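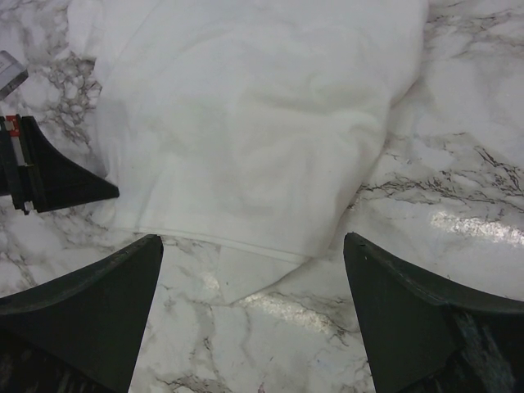
Why does the Jumo dryer stop with E22 before the load is done?
The moisture sensor thinks the clothes are dry. It is usually coated in dryer sheet residue. Wipe both metal strips with white vinegar.

Ticket 1896, Nutudum Laundry Support
Opened 09/07/2018 by Catalina Cisternas

Wiped the strips. Wiped them again, with feeling. Still E22, and towels you could wring out. Your phone menu suggested I unplug it for 2 minutes, so I did that too, and we both feel rested.

Reply: Please confirm vent length and cycle.
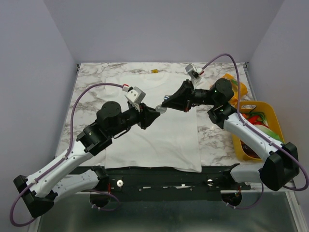
Vent is short and clean, I did it in June. Cycle is Heavy. I also swapped in the Lucero sensor harness you sold me, and it ran almost 22 minutes before quitting. Progress, I suppose. Exhaust reads 165 at the wall.

Reply: Heat is fine. Sending control board, Tekurov rev 2.

Status: waiting on part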